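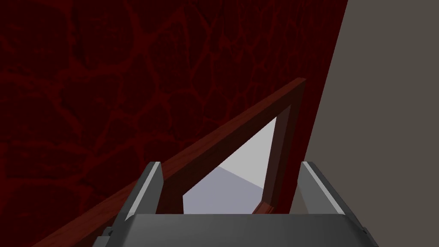

Fixing a wrist camera policy that drives the gripper into the wall

Applies to Meven 2 and the Ridari door scenes. If your arm does well on the doorway task for a while and then pushes toward a wall until the joint limit trips, start with these steps.

We hit this in March while testing a policy for Dronport. In a batch of 845 simulated runs, 238 ended with a torque fault. The logs blamed the inverse kinematics solver, and Tanko Ogundipe lost most of an afternoon there before he replayed the wrist view. The solver was fine. The policy had lost the door frame and kept sending the last approach direction.

Step 1. Replay a failed run

Open the run in Tokarz and load the wrist camera next to the joint torques. Scrub back from the fault to the last image where you can still find the door frame. Write down that time step. Everything after it is the part you need to fix.
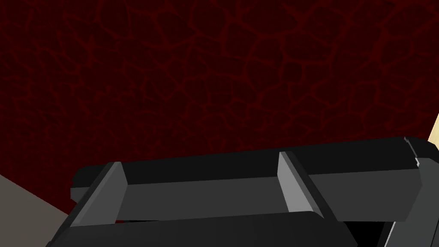
Loss of target has to be caught before the torque fault, and the stock monitor only looks at torque. You need a check on the view itself. With the veined red wall taking up most of the wrist image and no door frame in it, the policy has very little to steer by. The web of lines repeats fairly evenly, so a feature tracker can match one cell to its neighbor and still report a good lock.

Step 2. Turn on the target check

In the task config, set target_required to true and target_timeout to 8. The timeout is in control steps. If the frame detector returns nothing for that many steps in a row, the arm stops and holds position. Don't use the tracker score for this. Ours stayed high all the way into the fault.

Step 3. Add a retreat

After a hold, back the gripper out along the path it came in on, then run the detector again. Do not let the policy choose the retreat move. Limit it to 2 tries and then end the run as a failure.

Step 4. Run the failed seeds again

Use the same seeds and leave the wall texture alone. Swapping in a plain wall hides the tracker problem. A run that now ends in a clean stop still counts as a task failure, so log it separately from the torque faults.

Keep the torque limit on at its old value. The target check runs ahead of it and does not replace it.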